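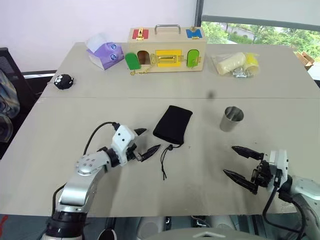 There is a kind of toy whose whole purpose is to be difficult. The lock box is the purest of the breed: small coloured doors, most with their own bit of brass, and a dark hollow behind at least one of them. We give these to two-year-olds, then spend 40 pounds on safety catches so they can't get into the cupboard under the sink.

I don't object to the training. I object to the grown-ups who buy the thing and then claim it is educational, as if a child needed a syllabus to want to open a door. My niece Rin was given one in July and had every latch beaten by Wednesday. She then moved on to my handbag, where the rewards were better.

What bothers me more is how badly the rest of our belongings compare. A drawstring pouch is the laziest closure ever devised and I own 12 of them, mostly because things I bought came in one and it seemed wrong to throw it out. A clear plastic bag keeps nothing secret and not much in. The tissue box has now been given cartoon eyes, so that you are watched while you blow your nose. Emiko Kikuchi, who runs the toy library in Punbridge, tells me people love a face on a box. I'm sure they do. I would still prefer to be ill in private.

The lock box at least takes itself seriously. It has hinges. It has a handle, so you can carry your empty rooms about with you. Mine sits on a shelf at home, bought for visiting children, and I fasten all the doors again once they've gone. It takes me longer than it took Rin.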